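Review: Zeleneck Tabletop Cell Practice Guide, second edition
Posted 9/10/22 by Dale Leclerc
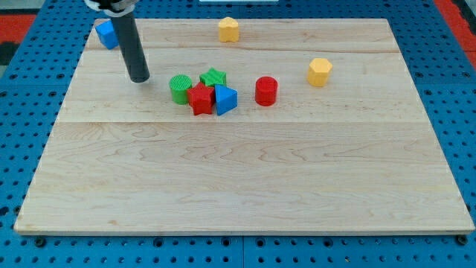
The Zeleneck guide is a spiral-bound book of 60 pages plus a set of blank forms, sold to labs and small shops that run one arm over one work surface. It covers layout, speed limits, contact checks, object sets and record keeping. It does not replace a risk assessment, and the first page says so in bold. I worked from it for 6 weeks on a pushing task with plastic shape-sorter blocks on a wooden board, and compared it with the Tedar checklist I had used before.

Layout comes first and is the strongest chapter. The guide asks for a work surface that can be lifted off and put back in the same place, on a base that takes bolts. A perforated metal table meets this without extra parts. It also asks for a keep-clear zone on the operator side, free of objects at the start of every run. Tedar has a similar rule but leaves the depth up to the user. Zeleneck ties it to the stopping distance of the arm and gives a worksheet for finding it. The worksheet takes a few minutes and only has to be repeated when the payload or the speed changes.

The chapter on tools that touch the work is shorter than it should be. Rounded tips are preferred over square ones, and the tip must be checked for burrs before the first run of a shift. Both are sensible. There is a hover check as well: bring the tip to its start height over the bare surface, stop, and compare the gap with the commanded value. What the guide leaves out is how to handle a board that is not perfectly flat. Joined planks can move with humidity, and a single check point near one edge says little about the far corner. I added a check at each corner and wrote the readings in the margin of the form.

Object sets get a full section. Mixed shapes are allowed, but each object must be listed by shape and color, and duplicates in either one must be flagged. That rule is worth having. With two stars in a set, a log entry that says only "star" is useless a month later. The guide also separates grouped starts from spread starts and requires the log to state which was used. My older logs did not, and I had to drop part of them.

Record keeping is the weak point. The run form has 3 signature boxes where one would do, and the fault codes are borrowed from the Baluyot scheme without the table that explains them. You need a copy of Baluyot at hand. I logged 491 runs, and nearly all of the time lost on paperwork went to looking up codes. The spreadsheet version of the form locks the notes column at a width too narrow for a sentence.

Binding and print are fine. The pages lie flat, and the worksheets copy cleanly. The index omits "stopping distance," a term used throughout the first two chapters.

I would buy it for the layout and object set chapters and keep the Grillow log sheets for daily use. Grillow prints its code table on the back of each sheet. If a third edition comes out, the contact chapter needs a procedure for uneven surfaces, and the form needs a wider notes column.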